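In Praise of the Unread Manual
by Birdie Iwasaki, 7/8/21

My Gruluvier coffee maker came with 56 pages of instructions, 14 of them in English, and one of those was blank for "Notes." I have had the machine since April and my notes so far are that it makes coffee.

I used to read these things cover to cover. Then I met my neighbor Boris Hájek, who throws them out with the box and has a better lawn, a quieter dishwasher and a thermostat that obeys him. I've read about my thermostat for years and it still does what it likes.

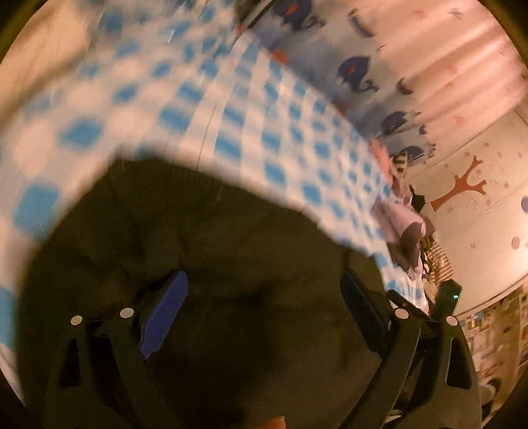 What bothers me is the tone. Page three warns me not to bathe with the coffee maker. Page 30 finally mentions the on switch - in a footnote. I'd pay extra for a manual written by someone who wanted coffee.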